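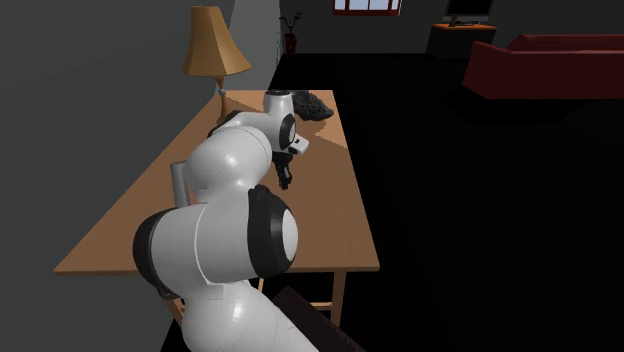

Katham Makers' Club – Home & Workshop Group

Looking after a wooden table you use every single day

I've had a few messages since October asking how I keep my old kitchen table going, so I finally sat down with a coffee to write it all out. I'm no furniture expert! I do have two kids, a glue gun and a husband who puts hot pans wherever he likes, so I've had plenty of practice.

Everyday cleaning

Most of the time all a wooden table wants is a soft cloth wrung out until it's barely damp, with one small drop of dish soap if dinner was greasy. Wipe with the grain, go over it again with plain water, then dry it right away with a towel. I used to let mine air dry and got cloudy patches near the window end that took me a whole weekend to get out (I was not a joy to live with that weekend).

Skip the spray polish with silicone in it. It looks lovely for a day, but if you ever want to refinish the top it can make the new coat pull away in little craters.

White rings

These scare people more than they should. A white ring usually means moisture is sitting in the finish, and you can often coax it out. Lay a clean cotton dish towel over the spot and press with a warm iron, no steam, for a few seconds at a time. Lift, look, repeat. If the ring is fading, keep going. If nothing has changed after several tries, stop and rub in a dab of petroleum jelly, leave it overnight and wipe it off in the morning.

Dark rings are another story. Those have gone down into the wood and you're looking at sanding.

Scratches

For tiny ones I rub a walnut along the scratch – yes, the nut, out of the shell – and then buff with my thumb. Deeper ones get a wax filler stick one shade darker than the table. Asuka Tanabe from our Wednesday bunch taught me to go darker, and she's right, a light repair jumps out at you every time.

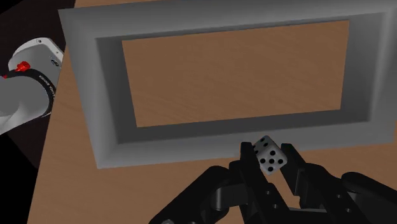 Filed under: Oiling and Refinishing

If your table has an oil finish, it'll need a fresh coat now and then. Sprinkle some water on it. When the drops soak in and leave a dark mark, it's time.

Clean the top and let it dry overnight. Sand lightly with the grain, 300 grit if you can find it, and wipe off every bit of dust. Then put on a thin coat of oil with a lint-free rag, wait 12 minutes, and wipe off all you can. I mean all of it! Sticky tables come from people being generous. Do a second coat the next day if it still looks thirsty.

PLEASE be careful with the rags. Oily rags can heat up and catch fire on their own when they're balled up, so I spread mine flat outside on the concrete until they're completely stiff and dry, well away from the house.

Kieran Bickerstaff asked whether he could use olive oil from the pantry. I wouldn't – it never really hardens and it can go rancid on you. Food-grade mineral oil is cheap and fine for a cutting board, but for a table I like something that cures.

Next up I'm tackling wobbly chair legs, so send me your worst ones.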